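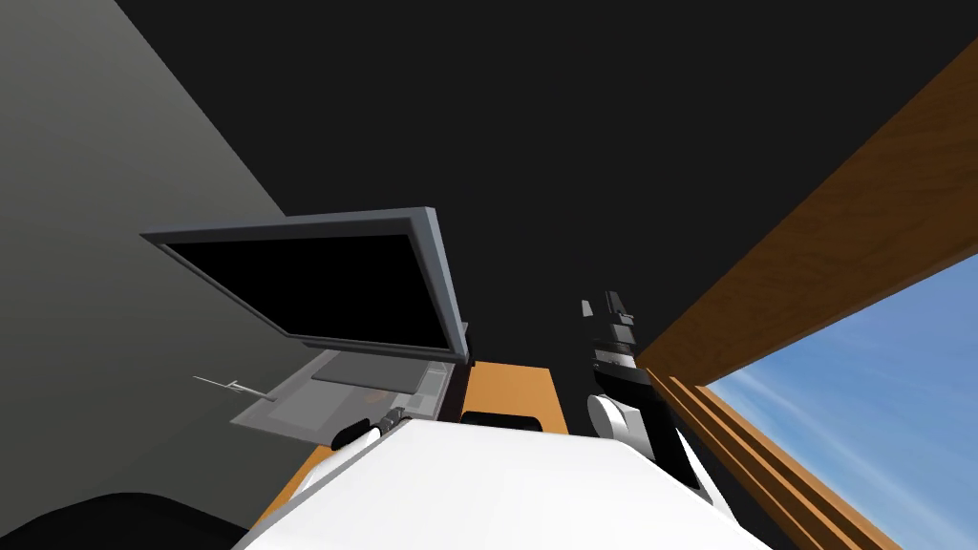
Hi Deirdre, July update on the Grullham oral history project, a bit later than I promised (sorry!). We've now recorded 72 interviews, and I'm so pleased with how the mill families have opened up. Auður Juhl talked for nearly three hours about the strike and then came back on Wednesday with her brother Hjalti, who disagreed with most of it - wonderful stuff, and we're keeping both versions.

Transcribing is where we're behind. Gilles is fast but the older recordings are full of clattering teacups, and five of them need a second listen before I'd let anyone quote from them. I'd like to move $316 from the travel line to pay him for the extra hours, if you're okay with that. We've hardly touched travel anyway, everyone lives so close!

Preben Stougaard has offered us his father's letters too. I haven't said yes yet, they'd need scanning and I want to check what the grant covers first. Could you let me know before the August payment goes out?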